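Workshop notebook, Virkwood site, November
Freestyle ramp and landing system, Gorkora arena tour

Entry opened 7:40 a.m.

The takeoff ramp was returned from the Ebihara dates with the left hinge pin scored along its lower third. The pin has been withdrawn from service and tagged. A replacement from stock was fitted and greased before the ramp was raised. The right pin was inspected and left in place.

The ramp was set at the 6-foot lip height for the whole of the morning. Riders have reported a slight kick at the transition where the second and third deck panels meet. A straightedge laid over the joint confirmed a step on the upper side. The shim pack under panel three was rebuilt and the joint now sits flush under hand pressure. It has yet to be checked under a rolling bike.

Airbag: blower pressure held through the test period, 234 minutes in total, with one fan switched off for the last part. The seam repair on the rear corner remains sound. The vent flaps on the landing side close late and should be restitched at Gendness before the next load-in. The current thread is too light for the work.

Dirt for the Gendness show: the arena has confirmed 2,000 cubic yards, screened, delivered the evening before build. Moisture at delivery is still not agreed in writing. The last load at that arena came in dry and the landing face broke up during the second session. The build crew is to have a water truck on site regardless.

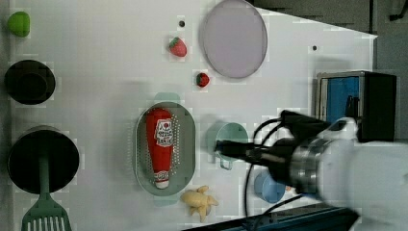
The pyrotechnic clearance line must be moved back on the drawing before it is issued. The present drawing shows the old line, which predates the longer run-in. Revision 3 is the only version to be used on site — earlier prints in the truck are to be destroyed.

Outstanding at close:
Rolling test on panel joint, low speed first, then full approach.
Order two hinge pins, same grade as the current set.
Heavier thread for vent flaps.
Written answer from Gendness on moisture.
Radio check between start gate and landing marshal, channel to be confirmed.

Ramp lowered and locked 4:15 p.m. Keys returned to the cabinet.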